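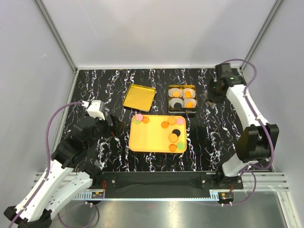
2 min read

August, evening

I passed the first test of the course, but not with the mark I wanted. We had to clean a table of bus journeys in Climemville and then explain what we did to it. I cleaned it well, I think. The explanation was weak. Stefaniia Kovalchuk, our teacher for the first module, wrote in the margin "why did you delete these?" beside one paragraph, and I have been thinking of this question all day.

The file had 1,862 rows. Many of them had no arrival time, so I removed them and continued. After the test Cheuk-hei asked me if I had looked which line they came from. I had not. We opened the file together in the break and almost all of the missing times were from the night buses. So in my version of the town there are nearly no night buses, and my average journey is shorter than it should be. I felt my ears become hot. I worked nine years in an office where an empty cell was only an empty cell.

I want to write down what I learned while I still have it. First look where the gaps are, then decide. Keep the original file and do not touch it. Write the reason in the notebook on the same day, in full sentences, as if for a stranger.

In the afternoon we had statistics with Mr Godoy. He speaks quickly and I lose the small words, "unless" and "whereas", and these are exactly the words which change the meaning. I sat in the second row today and it was better. He made us guess the median of a list before we calculated it. Misaki Tsuji guessed correctly each time and would not say how. My guesses were too high, always in the same direction, so at least I am consistent.

The second payment for the course is due before the end of the month, 900. I have it, but after that the savings go under 2,000 and I do not like to see this. I asked at the Wullent office if it can be divided in two parts and the woman said I must send an email. I wrote the email three times. The first was too polite and the second was rude.

Hui-mei telephoned at seven. She finished the same course last year and now she is at Barreto, making reports for the stock department. She says that nobody there has asked her about neural networks, and that most of her morning is dates written in different formats. I found this comforting. She also told me to choose a small subject for the final project. I had wanted to do all the transport of the region. Perhaps I will take only the night buses now.

Tomorrow: repeat joins, the left one especially. Return the Rarkell book to the library. Buy bread, and the thin notebooks if they have them.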